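3.2 Planeamento da aquisição e dos consumíveis

O orçamento do laboratório foi preparado em dezembro, antes de se conhecer o preço final do contrato de manutenção. Pedimos propostas a dois fornecedores, Wollbridge e Kemura. Ambas separavam o custo do sistema do custo dos instrumentos, mas só a segunda indicava o preço de cada pinça de substituição. Para a sutura em pele sintética previmos 36 almofadas e 200 fios por ano. A coluna dos instrumentos ficou com uma margem maior, conforme a recomendação de Corentin Langlois, que fez a mesma conta para a unidade Carré.

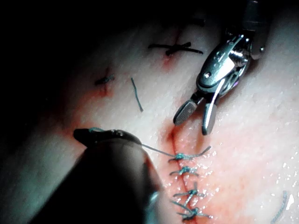
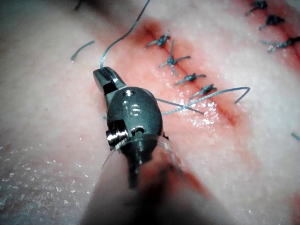

Figura 4. Sutura com pontos separados em superfície de treino, com instrumentos robóticos.

Que despesa deve ser calculada primeiro, a do sistema ou a dos instrumentos? A dos instrumentos, porque se repete em cada ano e determina quantas sessões o laboratório pode pagar depois da compra.

No nosso caso, o preço por sessão foi estimado em 47 euros, sem contar o salário do operador. A proposta da Wollbridge incluía ainda uma taxa anual de 732 euros para a calibração, que não estava na primeira versão da tabela e foi acrescentada mais tarde. O transporte das almofadas foi pago pelo projeto Prunditz e não entra neste cálculo. A distribuição das despesas por trimestre encontra-se na Tabela 2.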